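Aprendizaje de agarres. Apuntes de la sesión 6
Recogida de ejemplos en el cajón
Prof. Yannick Bailly

En la sesión anterior quedó definida la tarea: sacar objetos sueltos de un cajón sin modelo previo de cada uno. Hoy vemos de dónde salen los datos con los que se entrena la red. El código de la práctica está en el repositorio Edet, carpeta de adquisición.

Un ejemplo es un intento completo. Se guarda la imagen previa al movimiento, la pose de la pinza en el momento del cierre, la lectura de apertura de los dedos después de subir y una etiqueta de éxito o fallo. Si falta cualquiera de esos campos, el intento se descarta entero. No se rellenan campos a mano.

Los objetos se eligen por lo que aportan al conjunto: formas huecas, mangos largos, superficies brillantes, algo translúcido. Los translúcidos dan problemas con la cámara de profundidad y conviene que aparezcan pronto en los datos. Con el cajón gris el contraste es bueno para los colores vivos y peor para los oscuros.

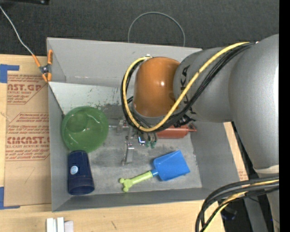

Procedimiento de recogida

Cada grupo trabaja por tandas de 60 intentos con el mismo juego de objetos. En la mesa del brazo KUKA se puede tener, por ejemplo, un cuenco verde translúcido, un vaso azul oscuro, una pala de juguete y una pieza cilíndrica roja.

Antes de empezar se comprueba la calibración entre cámara y brazo. Error admisible: 3 mm. Si se supera, se repite la calibración y se anota en el cuaderno.

Durante la tanda no se toca el cajón, salvo que un objeto quede fuera del alcance de la pinza. En ese caso se pausa, se recoloca y se marca el intento siguiente con la bandera «manual». Los objetos apoyados en las paredes se dejan como están: son casos difíciles y hacen falta. Vigilad el recorrido de los cables en los giros de muñeca.

La etiqueta la propone Rulska a partir de la apertura de los dedos. Falla sobre todo con bordes finos, donde la pinza cierra casi del todo aunque haya agarre. Por eso se revisa una parte de la tanda mirando la imagen posterior (ver la hoja de Lowri Maddocks sobre criterios de etiquetado).

Reparto de los datos: se separa por tandas, nunca por intentos sueltos. Dos intentos seguidos comparten casi la misma disposición y, si caen uno en entrenamiento y otro en validación, el resultado sale inflado.

Entrega: 2 tandas por grupo, con el cuaderno escaneado, hasta el martes 27 de diciembre.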